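4.2 Regional admissions and screen allocation

Admissions were recorded for 289 single-screen theaters over the 12 weeks following release. Of the 3,239 shows scheduled in the Milton circuit, 1,259 were dubbed versions. Occupancy for dubbed shows fell faster after week three – a pattern also present in the Jimholm returns, where ticket prices were fixed.

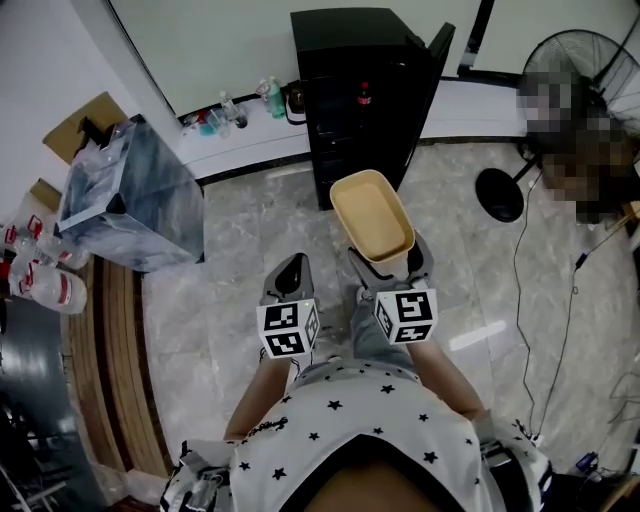
Figure 3. Hand-held gripper with one finger against the side of a tray.

Distributor share was computed net of local entertainment tax. Theaters operating under a minimum guarantee were kept in the sample but coded separately, as their reported gross does not determine the amount paid to the distributor. Privberg theaters that changed terms in November were assigned to the category in force on opening day.
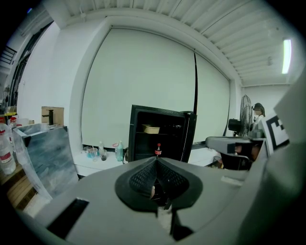 Šimek objects that opening-day terms overstate the distributor's risk in long runs, and would weight each theater by the weeks played under each contract. Applying those weights lowers the estimated share in Privberg and leaves the ranking of the circuits unchanged.

Filed under: Film Economics, Distribution

Related articles
Holdover clauses in single-screen contracts
Dubbing costs and second-week occupancy
Ticket price caps in the Jimholm circuit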